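The giant sliders of Keder Street

I have been meaning to write about the Dollora shop since May and I'm finally sitting down to do it, with a pot of tea and sore feet, which feels right for a post about shoes.

Some of you will remember I went through a proper slider phase last summer. One pair for the garden, one pair for the swimming bag, one pair that lives by the back door and gets borrowed by whoever is taking the bins out. So when Babak Daneshvar messaged to say that a place on Keder Street had opened up selling almost nothing else, and that they'd put enormous ones on the floor as part of the display, I was on the bus by Friday lunchtime. The 49, if you're coming from our side of town. It drops you two minutes away, outside the Sönmez bakery, and I'd be lying if I said I went straight past the bakery.

I love a shop that has had a bit of fun with itself. So many shoe shops are a wall of boxes and a bench, and you come out knowing your size and nothing more. Dollora is a small place, and they've gone for a few big, silly, beautiful things with plenty of floor left between them. Light wood underfoot, white ceiling, thin black metal legs on the furniture, and then, bang, a pink slider so oversized that you want to sit down next to it and have your lunch.

I did in fact crouch down next to it. Muammer Gezer, who runs the place with his sister, told me that everybody does. Children try to climb in (he doesn't mind, as long as the shoes come off first, which made me laugh) and grown-ups walk round it twice pretending to look at something else. It's the palest pink, like the inside of a shell, and it has that matte, foamy look the real ones have, so your brain keeps insisting that it's a normal shoe and you're the one who has shrunk.

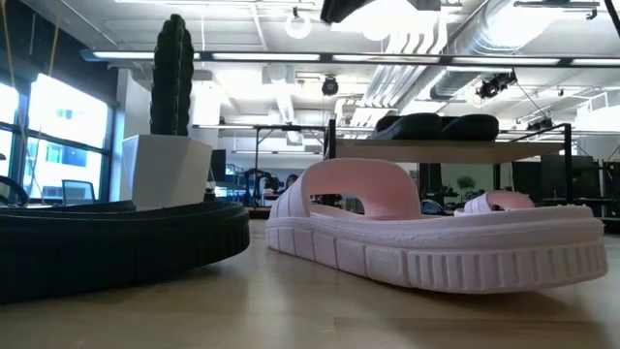

What really got me was the sole. I'm a bit of a bore about soles. If you've ever made anything at a larger scale than it was meant to be, a cake or a cushion or a papier-mâché head for the school play, you'll know that the main shape is the easy bit and the small stuff is what gives you away. They've kept all of it! The upright ridges go along the side at even spaces, and there are little rectangular panels with tiny dots in them, and the toe-and-heel curves look right. Muammer said the drawings went back and forth 161 times before his sister was happy. I believe him. I have met his sister.

The cactus deserves a mention as well. It's one of those tall, straight, ribbed ones, very dark green, in a white pot with angled sides, and it's perched on a big black ridged thing that I took for a tyre at first and then decided was more like the bottom of a giant's boot. I asked Muammer which it was and he said "yes", so I leave it with you. Either way it's a brilliant plant stand and I came home and looked at my own windowsill with real disappointment. My own cactus is the height of an egg cup and sits on a saucer from Kavberg.

I've been thinking about why it works so well, and I think it's the colours as much as the size. Black, white, pale wood, and one pink thing. If they'd had a yellow one and a turquoise one and a neon sign I'd have walked in, said "ooh", and walked out again. I've been trying the same idea in our hallway. Everything that could be put away has been put away, the coats are down to one each, and I've left my coral raincoat on the hook as the single loud thing. Babak came round and said it looked like I was moving out. Give it a week.

As for the sliders you can wear, yes, of course I bought some. I'd gone in sure that I wanted pink and then fell for the plain black, with a smooth curved upper and nothing on it at all. They come up a touch wide, so if you have narrow feet like my mum's I'd go down a size, and do walk up and down on the hard floor before you decide. Mine squeaked for the first day and then stopped. I've worn them to the allotment, to the corner shop, and once by accident to the dentist.

A few practical bits, as I always get asked. It's step-free from the street. They open at ten and close when Muammer's sister says so, usually half past five. There isn't a toilet but the bakery will let you use theirs if you buy something, and you'll want to buy something. Go for the cheese one with the seeds. Mornings are calmer than afternoons, and if you're bringing little ones the quiet hour after opening is lovely, with lots of room to run round the big shoe.

I'm going back next month with my niece, who has been promised a pair for passing her grade 2 piano and has already changed her mind on the colour four times. If any of you get there before us, tell me what you came home with, and whether you managed to walk past the pink one without patting it.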